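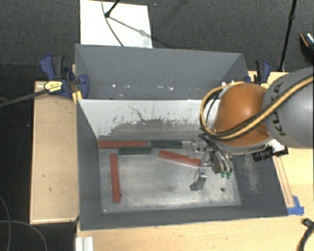

Pradodora covers the sorting of long bars in two colours, stored in divided bins. The set holds 700 layouts from 42 sessions. Bars are not aligned before a session – they may lie flat against the divider, as one of the red ones does, or at a slant across the floor of the front compartment. Scuffs on the divider are left unlabelled.

Labels: colour (red, dark green), compartment (front, rear), angle in degrees.

Contact: Szymon Zalewska, Grallton. Last revised in February.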